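Print this page | E-mail this page

We use cookies to remember your settings. Sign up for the newsletter to hear about new talks. OK / No thanks

Speaker notes: Our day out at Skudmont
9 March 2019

(Wait for the back rows to settle. Water. Clicker.)

Hello everyone, thanks for coming out. So back in January I went along to the open day at Skudmont, the automation place out past the Fehr roundabout, and I've been boring my family with it ever since, so now it's your turn!

Quick show of hands, who's been to one of these? (If lots: ask what they saw. If none: carry on.)

There were 26 of us in the group, which was too many for the corridor and just right for the biscuits. We got a badge, a talk about where the fire doors were, and then straight in to the demonstrations. I'd gone expecting big orange things throwing car doors about. What we got first was a screen and a table of shopping, more or less, and I'll admit my heart sank a bit. I was wrong, it was my favourite bit of the day.

The team there try everything out in simulation before they go near the real arm. Their software is called Trustard (yes, I asked, no, they wouldn't say why) and they had it up on the big screen so we could all crowd in.
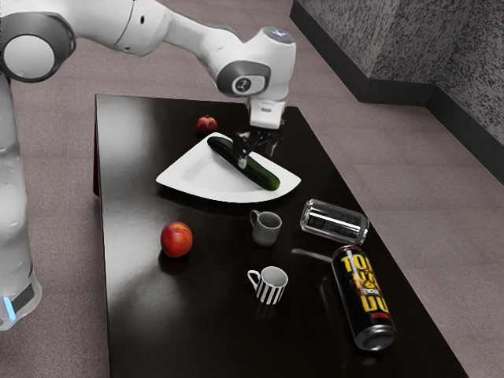 Simulated arm with its fingers down on the cucumber, Skudmont open day

(Leave this one up. Let people look.)

I love the cucumber. It's even got the bumps! And look at the shine on that table, somebody has spent a long time on that. A cucumber is a fair old test, they told us, long and rounded and easy to pinch in the wrong spot. The apple is a different problem again, and so are the mugs, with the handles. And then you've got a jar and a can lying on their sides, and I don't know about your kitchen but that's mine on a Sunday night.

Somebody at the front asked how many goes they give it. 36 for each object, with things moved a little each time, and then they sit down with the numbers. I'd have thought two would do, which is why I don't work there.

(Skip this if running late.) After lunch we saw the Drarkov line, four benches, very noisy, ear defenders on. Couldn't hear a word of the explanation so I can't pass it on, sorry.

Next slide is the car park, ignore it, keep clicking. Then questions.

Print this page | E-mail this page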